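Dumulcombe Workshop, Domestic Tasks Group
Notebook 3, December
Entry by A. Sastry. Read and countersigned by M. Iyengar.

Subject: tidying small items from a table top, simulated bench

Continued from the previous entry. The question carried over was whether the Lodero planner may be considered ready for the table-clearing chore, or whether the work should remain with the fixed routines for another month. The bench model was rebuilt this morning after the change to the table height, and the contact settings were restored from the Gaken file. Run numbering continues from 1631.

Rigid items first. The planner was given nine starts, with the items moved each time. Pick positions were acceptable in all of them. Two starts ended with the item released against the wall of the tray and not inside it. M.I. considers this a fault in the release height and has asked that it be corrected before any further comparison is made. I agree. The old value is still in the shared settings and should not be used.

Soft items remain the principal difficulty. A strap, a cloth or a length of webbing has no single correct place at which to be held, and the planner continues to choose the middle. When the item is doubled over, the middle of its outline may lie on a fold or on bare table. A person clearing a kitchen table would take up whatever part came to hand and correct the hold on the way. Our present method makes no such correction. It was agreed that the strap should be treated as a separate task with its own pass mark.

The Akpalu cloth model was tried in place of our own. It is slower, and the folds settle more convincingly. Kept for the present.

Starting layout for the strap task, as loaded at 14.20:

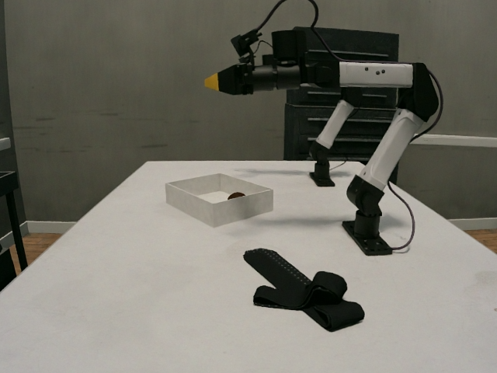 Fig. 2. Simulated bench, strap task. Strap folded in the foreground; open tray behind it with a small round item inside.

The far arm takes no part in this task and is to be held at its rest position throughout. Shadows are to be left on, as the wrist camera results are not comparable without them.

On the wider question put to us by the household section, my view is that rigid items on a clear table could be offered for supervised trial once the release height is settled. Soft items could not. M.I. is more cautious and would wish to see the same results on the physical bench before anything is offered. His view is recorded here at his request.

Outstanding:
Correct release height and repeat the two failed starts.
Write the pass mark for the strap task (A.S.).
Ask whether the Akpalu model may be run at a coarser setting.
Remove the old value from the shared settings (M.I.).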